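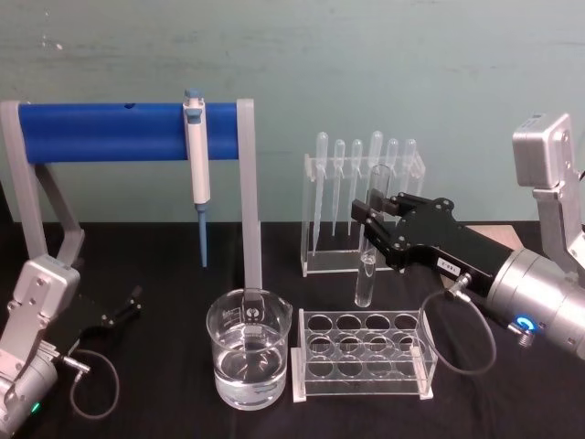 Open day at Triden: who else went?

Forum: Lab Automation > Visits and Events
12 replies, page 1

pipettepal
Just got back from the November open day and I'm still buzzing! They had the two-arm wet bench running on the black cloth with the pipette stand, the beaker of water, the droppers and the clear tube rack all laid out between the arms. I planned to stay for one run and ended up watching 3 (my bus was long gone by then). You could stand close enough to watch the fingers close on a glass test tube, and I have never been so tense about a piece of glass in my life.

Anyone else make it?

moss_and_agar
I did! I was in the afternoon group. The tube handling was lovely. Clear glass against clear plastic is miserable for any vision system, those droppers nearly vanish against the wall even for a person, so I was impressed they didn't swap in colored stuff for visitors.

Laurențiu Ghiță gave our tour and he was happy to take questions for as long as we had them. I asked what happens when a tube breaks and he said they sweep it up and start over, same as the rest of us.

Dorkum
Going to be the grump. It's a nice show, but the rack has twelve holes and I watched the arm fill one. My students would be done and at lunch. If you run 600 samples in a shift you buy a proper liquid handler with a deck and fixed positions, and you don't need arms waving over a beaker.

pipettepal
Sure, but a deck handler won't pick up whatever happens to be on your bench. That's the part I loved! Ordinary glassware, ordinary hand pipette on a stand. My lab could put that together from the cupboard.

Dorkum
Your lab could put the glassware together. Did you ask what the arms cost?

pipettepal
I did not ask what the arms cost.

zhong_bench
Somewhere in between you two. I agree with Dorkum on speed. Where I'd want it is the awkward little jobs, one tube here, two drops there, that never justify programming a deck. We have a lot of those.

Did anyone get an answer on cable routing? Each gripper has a cable looping down across the cloth and I kept waiting for it to snag something. I'd clip it up along the arm.

moss_and_agar
Laurențiu said the slack is for the wrist rotation and they've tried clips. He didn't sound thrilled with either option.

tall_beaker
Missed it, gutted. Is it worth the drive from Enmont next time? And do you have to book?

pipettepal
Yes and yes! Booking is free but the morning slots went fast. Wear flat shoes, there's nowhere to sit. Ask to see the tube pickup from the side, the view from the front is mostly gripper.

Dorkum
Worth the drive, I'll give them that. I'm going again. I want to see it fill the whole rack.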